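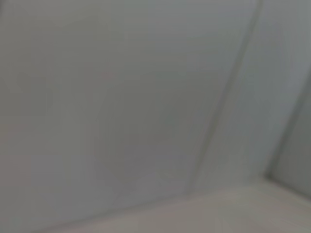 *2 min read*

**Chores watch: still no**

Quick one this month, deadline already gone. The question in the inbox, again, is whether the machines can do the boring stuff yet. Laundry, dishes, tidying the bench at end of shift. Short answer no. Longer answer — some of it, slowly, with a person standing by.

Went over to Oswood in February to see for myself. Small outfit, mostly bench work, the kind of jobs a shop would hand to the new kid. Itziar Gallardo runs the trials and was good enough to give me a whole morning. Their count so far is 493 attempts at putting-away tasks, 18 different ones. Folding rags was the worst. Lids on tubs came out better than I'd have bet. She wouldn't give me a single success rate and I think she's right, becuase a tub and a rag have nothing to do with each other.

Speed is the other thing. I can clear my own bench in the time it takes one of these to pick up a tape measure. Fine if it runs overnight. Not fine if you're waiting on the bench. 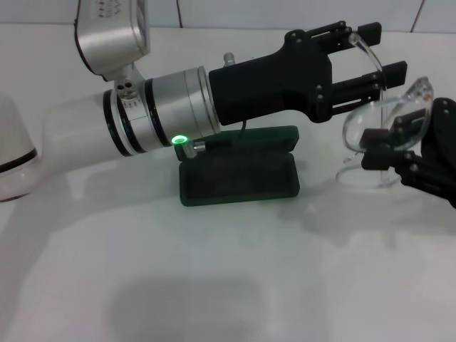 Clear plastic is where I stopped being optimistic. Depth cameras hate it, always have, and a shop is full of the stuff: face shields, parts bins, blister packs. Safety glasses might be the meanest version. See-through, curved, and a long skinny temple arm sticking out just where the other gripper wants to be. Then there's a case to get them into, lid propped open, fuzzy inside, one little clasp. A kid of six does this without looking. With two-finger grippers it's a real job, and I'd take it over any dancing demo as a test of where things stand.

Euan Purves at Lorente wrote in to disagree. He says shops should quit waiting for a machine that handles everything, buy for one chore and leave it there. His people priced a single-task setup at 4000 a month on lease, support included. For a place running three shifts, maybe. For the rest of us thats a part-timer who can also answer the phone.

Also got a flyer from Minent promising "hands-free housekeeping." No video, no task list. Have asked for both.

Next month: Ditham's floor scrubber, which I've been promised a go on. Send me your worst chore before then — one line is plenty, I'll print the good ones.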